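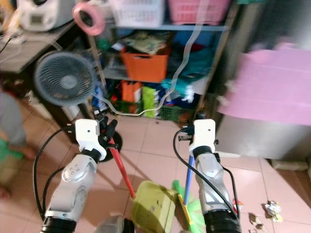 Deletti (home sweeping robot)

Deletti is a two-armed sweeping robot I put together at home, and this is my attempt at a proper wiki entry for it. The name comes from the first arm kit I bought. It uses ordinary household tools - a broom in each gripper and a plastic dustpan on the floor - so there's no vacuum and no special brush to buy.

Arms and grippers

Both arms are silver with white gripper mounts. The black clamp parts close right on the broom handle, and I tried three kinds of padding before I was happy with them (bike inner tube won, in case you're wondering!). The cables run outside the arms in big loops. I had them zip-tied flat at first and the wrist kept stopping short, so please leave slack.

Control

The software is called Venen. It runs on an old desktop and sends both arms their positions from one loop. An early version had a separate loop for each arm, and wow, did those brooms fence. I rewrote it in November and the clashing mostly stopped. A practice set of 3,000 sweeps was the plan, but I cut it to 2,000 when a wrist gear wore out.

Known problems

Paper scraps are still the hardest thing to sweep up. Grout lines catch the bristles too, and the dustpan likes to tip when it's nudged. Version 12 of Venen slows the last bit of each stroke, which helps on tile. I haven't tried it on carpet yet.

See also: Lindqvist clamp, Boltard wrist joint

Last edited 17 September 2022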